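Zarnex hand-held gripper kit: first impressions
Forum > Gear Talk > Kits and Add-ons

jarmila_c
Posted Thursday, 7:12 pm

Got my Zarnex pair set up and I am having so much fun with these! You hold one in each hand, squeeze, and each one logs the finger opening along with its own camera view. I paid 587 for the two, cables included. Dark green fingers, brass insert in the arm, and the tip camera keeps both pads in view when they're open.
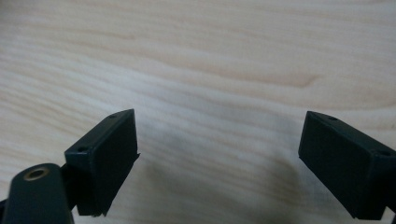 Can you swap the finger pads without sending the unit back?
Two screws per pad and a small hex key will do it, and the spare set comes in the box.

More once I've done a few evenings of cloth folding.

— Jarmila Čierny

neltureck
Posted Thursday, 7:40 pm

Nice, but 587 is steep. I got my Orix pair used for a lot less and the squeeze feels the same to me. Cables are the pain with both brands. Did you try anything floppy yet? Stiff parts are easy.

jarmila_c
Posted Thursday, 8:05 pm

Cloth is the main thing I bought them for! Left hand waits by the basket, right hand pinches and carries. I did 43 runs last night and lost the rag in 3 of them, all when I grabbed a single thin layer near the hem.

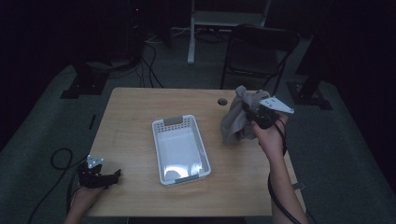

The squeeze is light enough that my wrist was fine at the end, and that was my big worry. Agree on the cables though — I'd pay extra for a longer one on the left.

dvoracek_shop
Posted Thursday, 8:31 pm

I don't agree that Orix feels the same. The Orix trigger has slop in it and you fight it on thin fabric. My complaint with Zarnex is the plastic. Mine picked up marks within 2 weeks.

jarmila_c
Posted Thursday, 9:02 pm

Fair point on the plastic, mine has marks too. Hasn't bothered the grip so far.

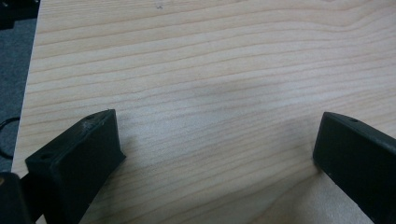
Scuffing near the tip of the left finger

neltureck
Posted Thursday, 9:15 pm

I'd still print my own fingers for that money. Let me know if the spare pads are any tougher.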